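2023-08-04

Zerari flow rig, silicone aneurysm model. Rekha Garg swapped the inlet tubing before the first run. Pump held at 40 mL/min, pressure trace steady on both channels. Neck leaked slightly at the clamp — reseated it and started again. 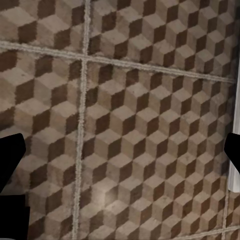

Second run fine. Spun the samples at 3000 rpm, 3 tubes, all labelled by hand. Clot colour paler than in the Mensah batch. Need 2 more connectors from Trirkgate before we try the AVM model.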